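Manzano Two-Arm Kit, by Plestell
$454 per arm, hands sold separately

I've been building with the Manzano kit in our shared workshop in Camham since May, and I like it enough that I now stock it in the shop! You get the arm links, the wrist section, a cable set and the mounting hardware. Bring your own laptop, and clear a good stretch of floor for the power strips — mine always end up in a heap.

Putting one arm together took me 5 evenings (the second went a lot faster). The wrist bolts are fiddly, so do them before you run any cable. I mount mine on the Atinwood base plate, which has 18 holes and fits without drilling.

Our group's build is all about kitchen chores: mugs, plates, the pull-out rack under the counter. One arm minds the rack and the other handles the mug.

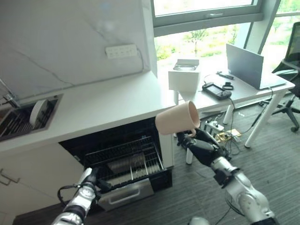
Handles are still my least favorite thing to program, so start with something plain and smooth-sided. Spare finger pads come in packs of 2, and I'd add a pack to your order — they do wear down.

Ships from Camham. Pickup at the workshop is free, any time after 5 pm.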